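Sorting the laundry problem: a planning engineer at Stoltbridge on software for soft things

14th January

Stoltbridge writes planning and perception software for robot arms that handle cloth. Its main product, Kemola, is used by hotel laundries and two textile recyclers. We spoke with the engineer who leads the planning side, at the company's office on the second floor of the MacRitchie building, where the washing machines take up more floor space than the desks.

The first thing the engineer wanted to talk about was segmentation, and why the team gave up on it for a while.

"We spent most of a year trying to label every garment in the pile," the engineer said. "Where does one shirt stop and the next one start. With a print next to another print, the network would cut one sheet into 5 pieces and then plan five grasps on it. The arm didn't care. It pulled the same sheet five times."

The current version asks a smaller question. For each patch of fabric in view, Kemola scores how likely it is that closing the fingers there will get hold of something, and how much else will come along. The pile never gets divided into objects.

"A fold that stands up toward you is good. A flat stretch is bad, even if it's a big flat stretch and you can see it perfectly. Once we stopped caring what the thing was, the planner got a lot shorter."

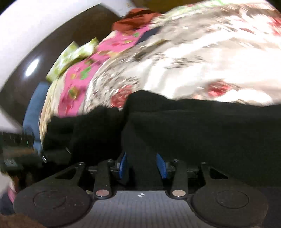 A fold of black fabric in front of the gripper, with patterned fabrics behind it in the drum.

Dark cloth remains a weak spot. Depth readings on black fabric are noisy, and inside a drum there is also glare from the wall to deal with. The team's answer was to keep a confidence value with every depth point all the way through to the planner. Earlier releases filled the gaps by smoothing, which the engineer now calls a mistake.

"If you fill the hole, the planner believes you. It will drive straight at a surface you made up. Now it sees a hole and it slows down, or it picks somewhere else."

Motion is handled separately. Frames taken while the wrist is moving fast are blurred enough that the scores can't be trusted, so the controller marks them and the planner skips them. The last 40 centimeters of an approach are run at a lower speed, and the score is refreshed 12 times a second during that stretch. If the target drops below the threshold, the arm backs out along the path it came in on.

"Backing out took longer to write than going in," the engineer said. "The door rim is right there. You have cloth in the fingers or you don't, and those are two different shapes to move through the same opening."

Much of the daily work is done in Gridela, the team's replay tool. It loads a recorded run, lines the video up with joint positions and planner output, and lets an engineer change a setting and see which grasp would have been chosen. It can't say how the cloth would have moved after that.

"People ask for a cloth simulator in there. We had one. It was slow, and we trusted it more than we should have."

The next release changes how retries work. At present the arm makes 3 attempts at a target before moving to another part of the pile. The new planner will lower the score of the whole neighborhood after the first miss, so that it moves on sooner. Customers can keep the old behavior with a setting in the configuration file, and the engineer expects some of the hotel sites to do that until their operators have had time to watch the new one run.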